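How to Check a Simulated Room Before You Let a Robot Learn in It

By Bronwyn Pirihi

I get asked fairly often how we decide that a virtual house is good enough to train a home robot in, and my answer has grown so long over the years that Raffaele Cocco, who sits across from me and has heard it more times than anyone should, suggested I write it down. So put the kettle on. We'll go through the house rules we follow at Irden, in the order we follow them, and you're welcome to borrow whichever ones suit you.

What you'll need

A simulator you can pause and step, a plain text file for notes, and a free afternoon. I use a notes file with one line per fault, because anything fancier and I stop filling it in. You don't need a powerful machine for this part. Most of it is just looking.

Step 1. Freeze your versions

Before you open a single room, write down the version of the simulator, the scene pack and the robot model. I skipped this once, in August, and spent the better part of a week chasing a cupboard door that swung the wrong way in one build and the right way in the next. Put all three in the first line of your notes and don't update anything until the check is finished (yes, even if the little box pops up and asks nicely).

Step 2. Check the scale

Pick a doorway, a benchtop and a chair, and measure them with the simulator's own ruler. Our rule is that a benchtop under 600 millimetres gets flagged, as it has almost always been imported at the wrong scale. Write the numbers down even when they look fine. You'll be glad of them when somebody asks you to compare two scene packs.

Step 3. Drop something

Choose a simple object such as a mug and let it fall from 100 millimetres onto every surface the robot is expected to use. It should land, settle and stay put. If it sinks into the table or jitters about like a pea on a drum, the collision shape needs fixing, and it goes in the notes. The Trolon pack we started with had lovely-looking shelves that mugs fell straight through, and we'd never have known from looking at them.

Step 4. Run the same thing twice

Set the random seed, run a short task, reset, and run it again. The two logs should match. Our short task is 313 steps long for no better reason than that Raffaele typed it in one morning and it stuck. If the logs drift apart, look at your physics settings first and your controller second.

Step 5. Look out through the robot's own camera

It's tempting to judge a room from the tidy overview camera that floats near the ceiling, and I'd gently ask you not to. The robot will never see the room from up there.
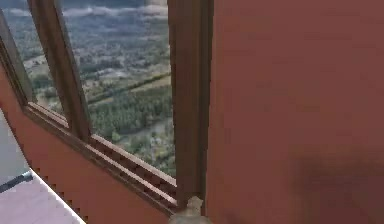

My rule for camera views is that you record what is there before you decide whether it matters. Start with the big surfaces and work towards the small ones. A broad, plain reddish-brown wall gives a vision system very little to hold on to, so I'd mark it low texture and move along. The window needs a longer note: there are forests and fields a long way below, with cloud along the horizon, and all of it is brighter and busier than the surfaces indoors. I'd write "outdoor backdrop, aerial" and put the scene on the list for a second run with the backdrop swapped for something plain, so we can compare the two. The window looks tilted too, so check the camera pose in the log before you go blaming the model of the house.

Step 6. Vary the light, one thing at a time

Change the brightness first and leave everything else alone. Then put it back and change the direction. I know it's slower than shuffling the lot, but a fault found that way is a fault you can name. We do 32 lighting variations per room, saved under the same names every time.

Step 7. Get a second pair of eyes

Whoever built the room shouldn't be the one who signs it off. Swap with a colleague, hand over your notes file, and let them open the room cold. Raffaele catches things in my rooms that I've walked past all week, and I do the same for him.

If you're checking a whole scene pack, do one room from start to finish before you begin the next. Keep the rejected rooms as well, in a folder of their own with the notes beside them. We still open ours when a new pack comes in.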